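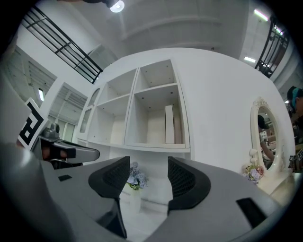 Before you use the Zistanora swing sensor on the course, you must pair it with your phone and teach it the length of your club. Both steps are done at home and need only a few minutes. Choose a room where you can swing slowly without touching the furniture. If you have a mirror, as in the display area with the white shelving and the flowers, stand so that you see your hands and the grip end of the club in it. Keep the club away from any shelf.

4.1 Pairing the sensor

1. Charge the sensor until the light on the cap stays green.
2. Open the Ambrosio app and choose Clubs, then Add new.
3. Push the sensor into the hole at the end of the grip. Turn it to the right until you feel a small click.
4. Hold the button for three seconds. The light blinks blue.
5. Select your sensor in the list. The last digits of its name are printed under the cap.

Note: If the sensor is not found within 60 seconds, it goes back to sleep. Press the button and begin again from step 4.

Caution: Do not use glue or tape for fixing the sensor. Grips with a closed end need the Wulidell adapter, which is sold separately.

4.2 Calibrating a club

1. Enter the length of the club. The app accepts values up to 121 cm.
2. Take your normal address position and hold still until the phone vibrates.
3. Make five slow half swings. Stop for a moment between them.
4. Look at the quality value on the screen. With 73 or more the calibration is saved by itself. With a lower value, repeat step 3.
5. Give the club a name and press Done.

You have to calibrate every club one time. After a change of grip or shaft please do it again – also when the new part has the same length as the old one.

Note for putters: choose the Putter profile before step 1. In this profile the swings in step 3 are short strokes, and the putter head should stay near the floor.

4.3 Memory

The sensor keeps 2,000 swings without the phone. When the memory is full, the oldest swings are deleted first. Open the app next to the sensor to transfer them.

Section revised 2025-05-08 by Junaid Dogar, Sirnham product support. The February version of this section is no longer valid for new sensors.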